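Hellby Village Board > Out and about > Ticks on the Senier path

Kyriaki Kouris
posted 07/08/2002
Hello all, a word to anyone walking the Senier path with dogs or little ones. We came home last night and I found 2 ticks on my shin and one behind the spaniel's ear, bless him. I've lived in Hellby a good long while and never had so much as one before June. Has the council said anything about cutting back the bracken?

trerkis_lane
Sorry to hear it Kyriaki! They did cut a strip last year, but only the first 100 yards from the stile, and after that you're wading. I rang and was given reference 818, for what that's worth.

Hậu Bùi
I'd be sad to see it all cut, I must say. There are slow worms in there, and warblers, and long trousers tucked into your socks do very nicely. My wife and I go up most evenings and we've had no trouble at all.

trerkis_lane
With respect Hậu, you try getting a four-year-old into long trousers in this heat. A wider path wouldn't hurt your warblers one bit.

Hậu Bùi
Fair enough, and I'd happily sign for a wider path. It's the talk of spraying that worries me, with the pond at Châu not 200 yards off.

Kyriaki Kouris
No spraying from me, I promise! Wider path it is, and I'll write to them this week.

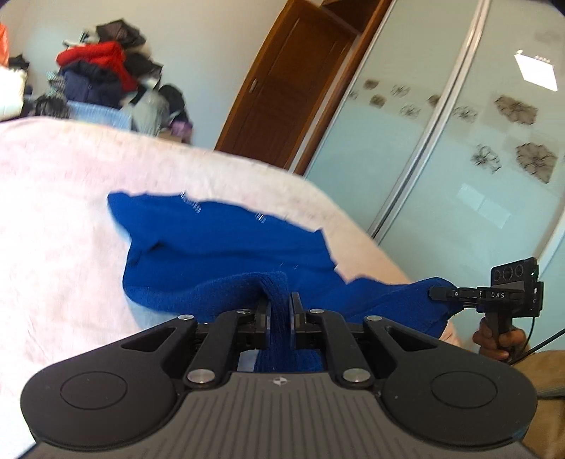

What should I use to get a tick off the dog?
Fine-pointed tweezers or a tick hook from the vet, held close to the skin and drawn out slowly, then wash your hands and dab the spot with antiseptic.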